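Stitura: a small study of how households store soft odds and ends
Student project report, Textiles and Home Design, second semester

Where the idea came from

I started this project because of my grandmother's hall cupboard, which holds what must be every tea towel she has ever been given, along with a good many things that are not tea towels at all. When our class was asked to pick an everyday storage problem and spend a term with it, I knew straight away what mine would be. I called the project Stitura, after a name scribbled in the margin of my first notebook page, and it stuck.

What I wanted to find out

My question was a modest one. When small cloths, packets and bits of packaging all end up in one place, does a shallow tray serve people better than a deep basket? Kwok-wai Yang, my project partner, was firmly on the side of baskets – he grew up with one beside the laundry door – and I was just as firmly on the side of trays, so we had some lively afternoons.

How we went about it

We set up on a table with a printed tablecloth, the cheerful kind with vegetables and flowers on it, and worked from a mixed lot of the sort of thing that gathers in any home. We chose rolled cloths, folded cloths, a pleated face mask, a crinkly plastic bag and a couple of lidded containers. Our budget was 40 dollars, and I am pleased to say we came in under it.

A yellow-green tray took most of the soft things, with the light green cloth folded near the front and the mask across the middle. The two lidded containers and a rolled bundle in clear plastic stayed beside it on the tablecloth.

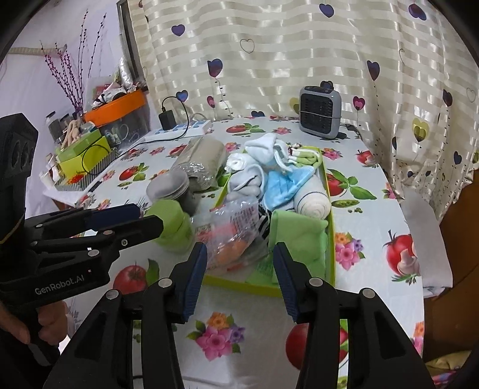
What we noticed

Rolling won us both over in the end. A rolled cloth can be lifted out without upsetting its neighbours, whereas the crumpled ones tended to drag something along with them. Slippery packaging was the real nuisance, and I would give it a spot of its own another time. Kwok-wai still prefers a basket for anything bulky, and I have come around to his view there (a little, anyway).

What I would change

I would love to carry on in September with a divided tray, and to ask a few more families to try it in their own favourite colours. My grandmother has already offered her cupboard.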